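2019-04-20
By Irja Vuorinen

I spent 3 years as a stringer before I moved to a desk job, and people still ask me how local reporters get by in places where there is fighting. Mostly they get by badly. I have been going back through my old notebooks this month, and the part I keep stopping at is the insurance.

When I worked for Cudell, a small agency that sold copy to regional papers, staff were covered from the moment they left home. Stringers were covered only on days when an editor had signed off in writing. Musa Tijani filed 79 stories for us in one year and had signed cover for 53 days of it. The rest of the time he was on his own, usually on the same roads.

He was hurt in June, in his left hand, when a car he was riding in went off the road near a checkpoint. It was a day with no form. The agency paid part of the hospital bill after Hye-jin Kong, who ran the desk then, argued for it over several weeks. The camera was his own and he replaced it himself.

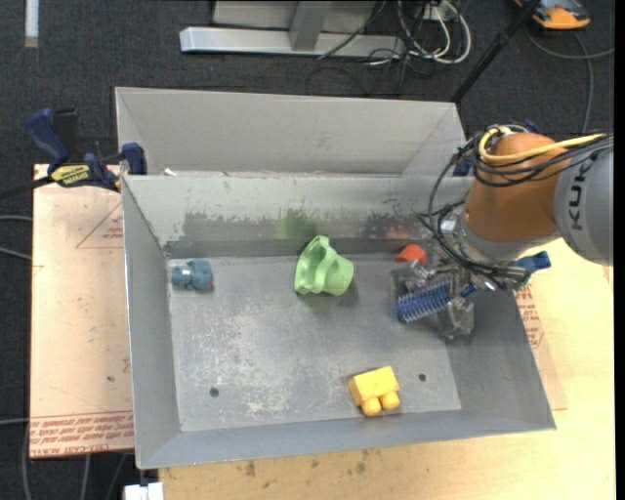 Hye-jin changed the rule afterward. Any stringer on an open assignment was covered until the assignment was closed, form or no form. It cost the agency more than the owners liked, and they cut the food allowance to make up some of it.

I talked to Musa last week. He edits now and goes out a few times a year. He told me the new people coming in do ask about cover before they take a job, which we never did. He still has the hospital receipts in a folder and wants to scan them. I said I would send him my notes from that month if I can read my own handwriting.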